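From: Vesela Vukčević
To: Welgate Home Computing list
Subject: Re: [welgate] Fan noise, and what to do with old desktops

Fares Dabbas wrote:

> Hi all, I've inherited my aunt Najwa's old desktop and it roars
> like a hair dryer as soon as I open more than a couple of browser
> tabs. Is it worth fixing or should I just take it to the recycling
> place in Stisberg? She has 602 family photos on it that I'd like to
> get off either way. I've never opened a computer in my life so
> please go easy on me.
>
> Fares

Hi Fares, and hi everyone (sorry I've been quiet since December, we had the kitchen redone and I was living out of boxes!)

First things first, please copy those photos off before you do anything else. I know it's the boring part and you want to get at the noise, but do it tonight. Plug in a USB stick, drag the whole pictures folder over, then open a handful of them on another computer to make sure they copied. I lost a whole summer at the lake once because I trusted a progress bar, and my sister still brings it up.

Now, the roaring. Nine times out of ten with these old towers it's dust. The fan can't move enough air through the gunk on the cooler, so it spins faster and faster trying to catch up. Shut the machine down, pull the plug, and take the side panel off (usually two screws at the back, though my old Arent had a latch thing that took me forever to find). Take it out on the porch if you can. Hold the fan blades still with a finger, then use short puffs from a can of air. Don't let them spin freely under the air, it's hard on the bearings. And don't go in there with the vacuum cleaner! I know people do it. I did it too, for years, and I'd still rather you didn't.
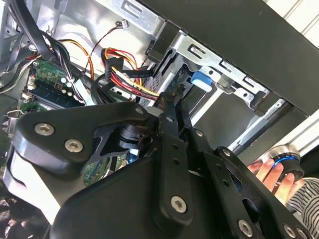 Do you need to take the drives out before you clean it? Leave them where they are, just puff around them and check that the cables are still pushed in snugly when you're done.

If it's still loud after that, work out which fan is doing it. Leave the panel off, start it up, keep your sleeves and hair well clear and just listen. A rattle or a grinding noise means a worn fan, and a new case fan isn't a big expense. I put a Meireles one in mine and paid 18 dollars for it, with the little rubber mounts included. Measure the old one before you order, and look at whether the plug has three pins or four. If the noise is coming from the power supply, swap the whole thing. Please don't open up the power supply box itself, even unplugged, there's stuff in there that can hold a charge and it can really hurt you.

As for whether it's worth it, what do you want it for? For email, letters and the odd recipe I'd say clean it up and keep it going, especially if you can swap in a solid state drive (best thing I ever did to an old computer, it felt like getting a new one). If you want to edit video on it, well, no.

Lorena, didn't you write up some notes on moving everything over to a new drive? I had them printed out but I think they went out with the kitchen boxes. If you still have the file, could you send it to the list again? I bet Fares would like it and I know I would.

Oh, and Wissam, I still have your screwdriver set. It's in my car. I'll bring it next time, I promise.

Let us know how it goes, Fares, and say hello to Najwa for me!

Vesela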